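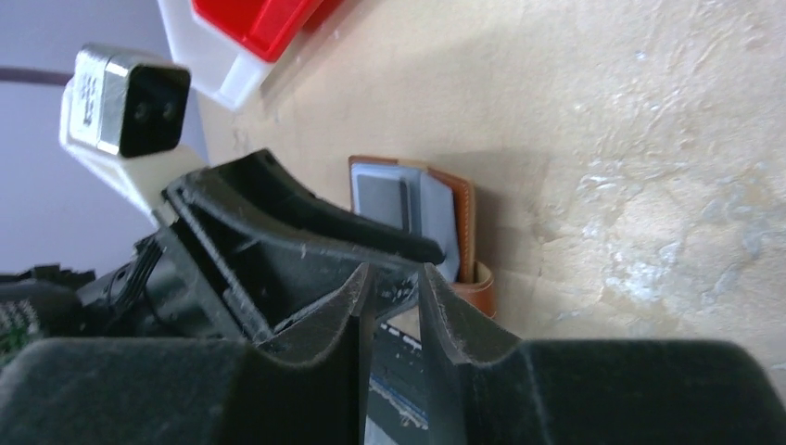
# Flavored Spirits Shelf Survey -- Data Card

This dataset records the retail presentation of flavored and liqueur-style spirits in independent stores. It was compiled by Gullura for use in category research and is distributed to subscribers of the Wokbridge trade archive. The current release covers the August collection period.

## Contents

The release contains 2,186 product listings from 85 stores. Of these, 1,173 listings carry a complete price history; the remainder have a shelf price for the collection period only.

| File | Description |
|---|---|
| `listings.csv` | One row per product per store |
| `stores.csv` | Store type, region and floor area band |
| `flavors.csv` | Controlled vocabulary for flavor terms |

## Key fields

- `base_spirit`: gin, vodka, whiskey, tequila, brandy or other
- `flavor_primary`: first flavor named on the front label
- `abv`: alcohol by volume, as printed
- `bottle_ml`: container size in milliliters
- `shelf_price`: price before sales tax, in US dollars
- `promo_flag`: `1` where a temporary price reduction was posted

Empty cells indicate that a value was not recorded. They should not be read as zero.

## Known limitations

Chain supermarkets and duty-free outlets are outside the scope of the survey. Gift packs were entered under the main bottle, and any glassware or miniature included in the pack is not listed separately. Flavor terms follow the label wording -- "blood orange" and "orange" are therefore distinct values.

Listings for the Mancuso and Flovano ranges were re-entered in version 3 after a bottle size error was identified. Users of earlier versions should replace all files.

## Terms of use

Subscribers may publish aggregated results with attribution to Gullura. Store-level records may not be redistributed.

## Contact

Corrections and access requests should be addressed to Cameron Semple, data manager, through the Wokbridge subscriber desk. Please quote the listing ID and the file version.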